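Ticket 371: Left gripper reads closed when it's open, drifts during table-setting runs
Project: Ludimness (two hand-held grippers, shared bench)
Opened by: Kimie Okabe
Status: Solved, leaving open until the March build
Opened: January 3, 2025

What's going on

Hi all! First, the good news: the pair is tracking beautifully and I had a blast with it. The right gripper gives a clean opening value through the whole squeeze. The left one starts fine, then slides. Fully open should read 4,000 on our scale, and after a few minutes of use it sits at 3,000 with the jaws wide apart. Closing it all the way and letting go brings it back, but only for a bit.

Software is the current Trunetano logger, nothing changed since the last update. Both units plug into the Usgate hub.

What I tried first

Restarted the logger. Same.
Swapped the two cables at the hub. Problem stayed with the left gripper, so the port is fine.
Ran the zeroing routine twice. Good for one or two picks, then the slide came back.

The task is the table-setting one: placemat, square plate, tray with the bowl and spoon. The light board is down on the tabletop as usual.
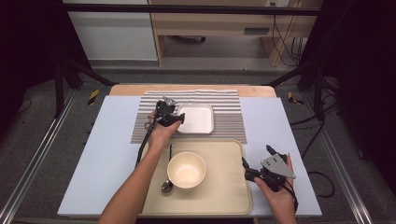 Left gripper over the plate, right one beside the tray.

Reply from Yuto Ishida

Great write-up, thank you! Two things to check. Does the value jump or does it creep? And does it change if you wiggle the cable right where it goes into the body? On the Noguchi boards a bad plug gives you jumps, and a loose magnet on the jaw shaft gives you creep.

Reply from Kimie

Creep, definitely creep. I plotted 1,403 samples and it's a lovely smooth ramp down, not a single spike. Wiggling does nothing. I also held the left one still with the jaws open and it didn't move at all, so it only happens when the jaws are working.

Reply from Yuto

That's the magnet, I'd bet lunch on it. Take off the top plate, pull the jaw shaft and push on the magnet with a fingernail. If it turns, clean off the old glue, line the mark up with the flat on the shaft and glue it again. Leave it overnight. Please don't use the thick glue from the blue drawer — it never sets properly in there.

Reply from Kimie

It turned! Hardly any force needed. There was a thin skin of glue on one side and bare metal on the other. Cleaned it, glued it, left it overnight, zeroed it in the morning.

Ran the full task over and over after that and the left side now comes back to 4,000 every time I let go. The two traces sit right on top of each other and I can't stop looking at them.

Still to do

Check the magnet on the right gripper as well, same batch of parts.
Add a pocket for the magnet to the shaft drawing before we print the March set — Yuto has the file.
Move the thick glue out of the blue drawer.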